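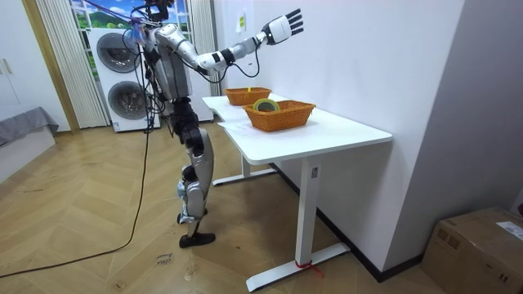 Figure 1. White standing desk with two wicker baskets, the smaller one toward the back.

The Flurnness project studied how small supplies are stored on a shared desk. Zdeňka Čierny and Svetozár Doležal compared two open baskets during April and recorded where each item was placed.

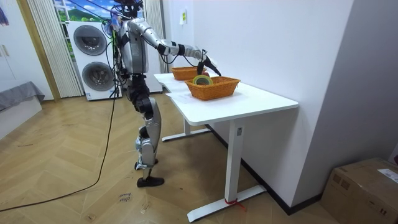 Figure 2. Front basket with a roll of tape; white paper on the desktop.

The group recommends keeping tape in the larger basket.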